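Plekollow Home Boards > Furniture > Finishes and Repairs

Keeping a pale tabletop pale (or: how I learned to fear the color amber)

Started Friday, June 11, 2021
11 replies, 446 views
Showing newest page, quoted posts collapsed

simin_e
I bought a secondhand Rustad dining table in May. Light wood, unfinished on top as far as I can tell, and my household has already introduced it to turmeric. I would like to seal it. I would also like it to stay the color it is, which the man at the hardware store seemed to regard as a personal failing on my part. He sold me a can of oil and a look.

I tried the oil on the underside. It went the color of a 1994 kitchen. What are people using on pale wood that doesn't do this?
-- Simin Esfahani

hnyberg
Water-based, matte, three thin coats. Sand lightly between coats, go with the grain, walk away. The walking away is the part people skip. They see one streak, go back in with the brush, and then they come here.

gluepotgus
Respectfully, plastic film on a dining table is a crime and Holger has been getting away with it for years. Use a white hardwax oil. Bradach makes one with a little pigment that cancels the yellow. When it gets scuffed you rub more on. When a film scratches you get to sand the whole thing and think about your choices.

hnyberg
When your oil meets a red wine glass you also get to think about your choices, just on a weekly basis.

mrs_tolliver
Bradach white is nice but go easy. I put on two heavy coats and my desk looks like it has the flu. One coat, wipe off practically all of it, and stop there.

simin_e
Do either of these feel like anything? I don't want it shiny. I had a glossy table once and ate every dinner looking up my own nose.

hnyberg
Matte water-based feels like wood with a good haircut. Test on a hidden spot first. Not your oily spot, a fresh one.

pennywhistle
Nobody has asked what she's sanding to. If you stop at a coarse grit the finish catches in the scratches and goes cloudy. If you go too fine, some oils won't soak in. I stop at 180 for either one and have never had a complaint, mostly because I live alone.

gluepotgus
180 is fine for film. For hardwax I'd go by what it says on the can.

pennywhistle
Gus reading a can! Somebody write this down.

simin_e
Update for those keeping score. I did test patches of both on the leaf, which lives in a closet and can't complain. Left them 16 days, with a tea bag parked on each for one evening.

Bradach white, one coat: pretty, very soft to the touch, a faint tea ring you can find if you know where to look. I know where to look.

Zular matte water-based, three coats: no ring. Slightly cooler than bare wood. Less charming under the hand, I'll give Gus that.

I went with the Zular on the top. It took eight hours of an otherwise decent weekend, and I did go back in for one streak, and yes, Holger, it got worse, and yes, I had to sand that bit and start over. The turmeric came out with the sanding, for the most part. Whatever is left sits at the far end where my brother-in-law eats.

gluepotgus
You'll be back when it scratches. I'll be gracious.

hnyberg
He won't. What does it look like in daylight? Matte can go a bit chalky on pale wood if the can wasn't stirred. Stirred, mind you, not shaken, unless you like bubbles.

simin_e
Stirred until my arm hurt. I don't see chalk. It's a pale beige, nearly cream where the light hits, and the grain is so faint you have to go looking for it. There's a low sheen, which I can live with. No nostrils reflected so far. Gus, please note the lack of orange. 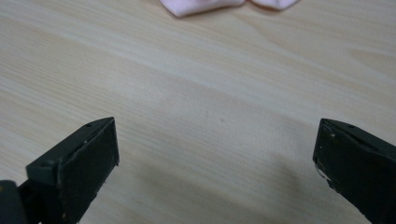

More threads in Finishes and Repairs

Chair legs that squeak only when guests are over
Bradach white on stairs -- too slippery?
Rustad drawer runners, is there a trick or just swearing
Can I put a hot pan on hardwax (I did, so what now)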